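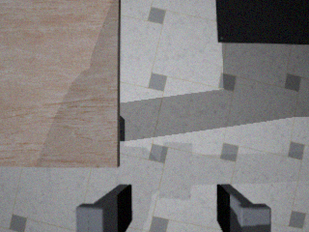 Figure 3. Wooden top with visible horizontal grain, over a tiled floor.

Section 3: Oiling and caring for your Gakdale table top

Read this section through before you open the oil. The table can be used without oiling for a short time after assembly, but an untreated top will mark from water, coffee and hand grease. We recommend oiling it before the first meal.

Your top was sanded at the workshop and left bare so that you can choose the finish. The steps below are for Clalus hard oil, clear or white. If you bought the top with a factory lacquer (there is an L after the model number on the delivery note), skip to 3.5. Oil will not soak into lacquer and will stay sticky.

3.1 What you need

Clalus hard oil, one 200 ml can for each coat
Sanding pad, fine
Lint-free cotton cloths, at least four
Flat brush or short-nap roller
Dust sheet or old newspaper for the floor
Thin gloves
A metal bucket or tin with a lid, half filled with water

The can listed above covers one coat on the standard top. The extended top takes more, so buy an extra can and mix the cans together in a clean tub before you start. Color can vary slightly between batches of the white oil.

CAUTION: Cloths soaked in oil can heat up and catch fire on their own, even hours after use. Put every used cloth straight into the bucket of water. Do not leave them in a heap, in a pocket or in a trash bag. When you have finished, follow your local rules for disposing of oily rags.

3.2 Preparing the top

1. Let the top stand unwrapped in the room where it will be used for at least two days. In winter, keep it away from radiators during this time.
2. Cover the floor. Oil that drips on stone or unglazed tile leaves a dark spot that is hard to remove, and it gets into grout lines.
3. Remove the two leaves if your table has them, and lay them on blocks so that the edges are clear.
4. Check the surface against a low light, such as a desk lamp set at one end. Small scratches from unpacking show up this way.
5. Sand lightly with the fine pad, always along the grain. Three or four passes are enough. Sanding across the grain leaves scratches that the oil will darken.
6. Vacuum with a soft brush head, then wipe with a barely damp cloth. Wait an hour.

Note: Thin lines and differences in tone are part of the wood and cannot be sanded out. Boards that look alike when bare may take the oil differently.

3.3 Applying the oil

Work at normal room temperature, with a window open. Keep the top out of direct sun until the last coat is dry. A warm surface makes the oil set too fast, and you will see lap marks.

1. Stir the oil for two minutes with a flat stick. Do not shake the can. Shaking puts bubbles in the oil.
2. Start with the underside. It needs one coat only. A top that is oiled on one face and bare on the other may cup when the air turns dry.
3. Let the underside dry overnight, then turn the top over. Two people are needed for this.
4. Pour a little oil into a tray and spread it thinly along the grain, working in strips from one long side to the other.
5. Oil the edges and the end grain next. End grain drinks more than the face, so go over it again after five minutes.
6. Leave the oil to soak for 14 minutes. If dull patches appear, add a little oil to those patches only.
7. Wipe off everything that has not soaked in. The surface should feel smooth, with no wet shine. Change cloths as soon as one is full.
8. Let it dry for 12 hours, or longer in damp weather.
9. Rub lightly with the fine pad, vacuum, and apply the second coat in the same way.

A third coat is optional. We suggest it for kitchens and for homes with small children. With the white oil, stop at two coats – a third can turn chalky.

CAUTION: Do not put anything on the top while it is drying, including newspaper. Ink transfers.

3.4 The first two weeks

The oil feels dry after a day but takes longer to harden. During the first two weeks:

Wipe up spills at once.
Use mats under plates, vases and laptops.
Do not use a tablecloth, and above all not a vinyl one.
Do not clean with soap. A dry cloth is enough.

A faint smell of oil is normal and fades as the room is aired.

3.5 Everyday cleaning (oiled and lacquered tops)

1. Brush off crumbs.
2. Wipe with a cloth wrung out in lukewarm water. For grease, add a few drops of mild dish soap.
3. Wipe again with clean water.
4. Dry along the grain.

Do not use scouring pads, bleach, window cleaner or steam mops. The melamine sponges sold for wall marks will take the shine off a lacquered top in one pass.

3.6 Repairing marks on an oiled top

Water rings. Rub a little oil into the ring with the fine pad, along the grain, and wipe dry. Most rings lift on the first or second try.

Dents. Lay a damp cotton cloth over the dent and press with a warm iron for a few seconds at a time. Stop when the dent has risen. Let the spot dry overnight, sand lightly and oil again.

Dark stains near metal. Iron and water turn some woods black. Sand the spot back to clean wood and re-oil. Felt pads under pots and lamps will stop it coming back.

Scratches in a lacquered top cannot be treated this way. Use a Ledetti touch-up pen in the nearest shade, or ask us about re-lacquering.

3.7 When to oil again

Put a few drops of water on the part of the table that gets the most use. If they stand up in beads, the finish is sound. If they spread and darken the wood within a few minutes, it is time for a new coat. For most households one coat a year is enough. July is a good month for it, when windows can be left open overnight.

You do not need to repeat the underside.

3.8 Ordering oil and spare parts

Oil, pads and felt feet can be ordered from any Gakdale dealer. Quote part number 833 for the care kit, which holds one can of clear oil, a fine pad and two cloths. The white oil is sold separately. The Sjögren bench and side table use the same oil as the dining table, and a kit opened for one can be used on the others if the lid has been kept tight.

Oil that has formed a skin can still be used. Lift the skin off whole and strain the rest through an old stocking. If it has gone thick like syrup, throw it out.

Text for this section: Paavo Jääskeläinen, finishing workshop. Section 4 covers fitting the extension leaves.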